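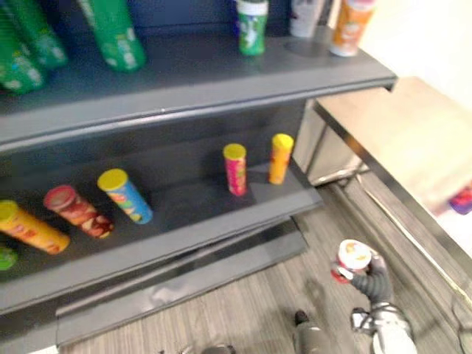
Jinfeng Mao writes that my last post on shelf life got the dates the wrong way round, and that a best-before date on dry goods is a statement about texture long before it is one about safety. I accept the correction. The paragraph has been changed.

Home
Archive
Notes
Contact

The point deserves a little more space. Crisps and similar snacks go stale by taking up water. A fried potato slice leaves the factory with very little moisture in it, and once that rises by a few per cent the starch softens and the snap goes. Nothing has spoiled in the usual sense. The second process is slower: the oil oxidises, and light and warmth speed it up. You taste that as cardboard first and paint later.

Packaging is designed around both. A foil layer keeps out water vapour, oxygen and light. The weak point is the seal, and after opening, the lid. A push-on plastic lid slows the exchange of air but does not stop it.

I kept a small log in May. Two packs of the same plain crisps from Pelach, opened on the same evening, one closed with its own lid and one tipped into a glass jar with a rubber gasket. I weighed both at the start and again after 12 days, on a kitchen scale that reads to a tenth of a gram. The lidded pack had gained 1.8 g. The jar had gained 0.2 g, which is close enough to the limit of the scale that I would not defend it.

Ursina Aebischer suggested repeating this with a sachet of silica gel in the jar. I have not done so yet. My guess is that it would make little difference over two weeks and rather more over two months.

Stale crisps can be brought back, within limits. Five minutes in a low oven drives the water off — let them cool before judging, as they stay soft while warm. Rancid oil cannot be reversed, so smell them first.

Next post: crackers, and the Tolia tin with the bad hinge.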